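## Shelf labels, tin sizes and other things we were promised would save us time

The storage refit has been going since August, and several of you have asked whether it's worth doing the same thing in your own back rooms. My answer is that some of it is and a good deal of it isn't.

Start with the shelving. The Haltico catalog makes a lot of noise about its bright shelf colors. The claim is that small parts show up better on a colored surface, so people pick faster and drop less. I went in doubtful and I'm still doubtful. Small dark things do show up well against yellow, I'll give them that. Then you turn the overhead lights on, the gloss throws a white patch back at you, and whatever is lying in the middle of that patch gets harder to see. A matte shelf in plain gray would do the job for most people. If you already own the bright ones, keep them, but I wouldn't pay extra.

The perforated uprights are a better story. You can move a shelf up or down one set of holes without buying anything, and we did that twice in the first month after finding that our cartons wouldn't fit under the bottom shelf. Measure your tallest carton first. The leaflet tells you to plan by "zones of use," and I couldn't get two people to agree on what that meant.

Now the tins. We bought 24 of the small round ones from Zerari after a long argument over whether tins or plastic tubs were the right thing for screws, washers and the little rubber feet that come off everything. Tins won because they don't crack. They also don't tell you what's in them. From the front of a shelf one lid looks exactly like the next, and a cluster of them pushed to the back turns into a guessing game by four in the afternoon. Zerari sells printed lid stickers for this. We used masking tape and a marker, which cost next to nothing, and when the contents change you peel it off.

I'd also question the advice that everything needs a container. The Sumitz planning guide, which a few of you have been passing around, says that no loose item should ever sit directly on a shelf. Follow that to the letter and you end up with a box holding one object, and then a bigger box to keep the small boxes together. Things that get used every day can lie out. Spread them so there's a hand's width between them, and leave it there.

Open-topped containers are a different matter, and I've come around on those a little. A square one with no lid gets filled and emptied without anybody having to find somewhere to put a lid down. They don't stack, and they gather dust if you leave them over a long break. For sorting, though, they beat anything that snaps shut.

Which brings me to work surfaces. We looked at the Nistor folding stand, priced at 95 dollars, a sum I still think is silly for something whose whole purpose is to hold a bin at a comfortable height. The sales sheet talks about posture. What it doesn't mention is that a flat carton under a storage bin also lifts it off the carpet, and a carton lid laid over the top gives you a place to set a couple of small containers while you work.

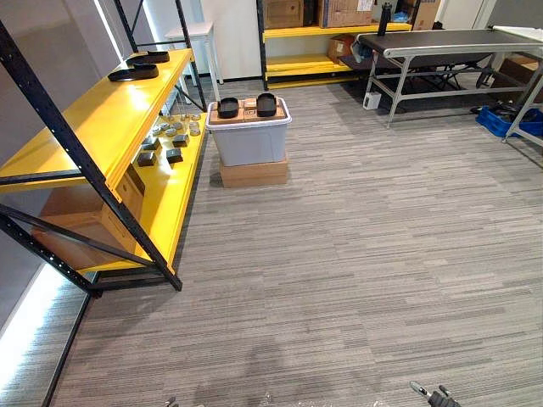 It won't take much weight, and I wouldn't lean on it. Cardboard softens over time, so expect to swap the lid out when it starts to sag. But for light sorting it has done fine, and the price difference buys a lot of tins.

The carpet is the one thing I'd do over. Hard flooring is easier to sweep, and a dropped washer on gray stripes is as good as gone. We've talked about putting a mat down in the middle. The quote we got was 116 dollars with delivery, so for now we're being careful.

If you're starting from scratch, here is what I'd spend on and what I'd skip.

- Adjustable shelving is worth the money in whatever color is cheapest.
- Small tins are fine if you mark the lids on the day you fill them.
- Get 4 open containers and see how you do before ordering a full set.
- Skip the folding stand, the printed stickers and the planning guide.

Haltico has offered us a discount if enough members order together. I haven't seen the terms in writing, and the last offer of that kind had a delivery charge that ate most of the savings. I'll pass the details along when they come. Until then, please hold off on ordering, and if you have shelving you're not using, write in and we'll list it in the next issue.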